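News from the film archive: the Lostthorpe reels

In July our archive received 16 reels of old newsreel film from the town of Lostthorpe. They show the life of families who came there as refugees after the border war and stayed in the camp by the river. Many readers know the camp only from the stories of their grandparents, so we are very glad to have these pictures in motion.

The reels were made by the Kistano company, which sent its cameras to the region for two winters. Most are silent. On the longest one, the commentator speaks of 300 families in the camp, but the parish register from the same winter gives 502. We don't know yet which number is correct - perhaps the commentator used an older list.

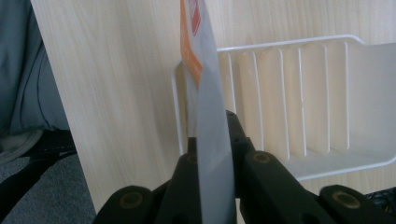

Can members already watch the reels? Four of them are ready and can be seen in the reading room on weekday afternoons, the others will follow when the copying is finished.

The first public showing was on 11th September in the Fröhlich hall, and 19 former residents of the camp came with their children. Several of them recognized the old bakery and the bridge, which was taken down long ago. We wrote their remarks on cards, and these are now kept together with the reels.

If you have letters, maps or photographs from the camp, please bring them to the desk. We make a copy and give you the original back on the same day. Papers in other languages are also welcome - the Inditmont library helps us with the translation.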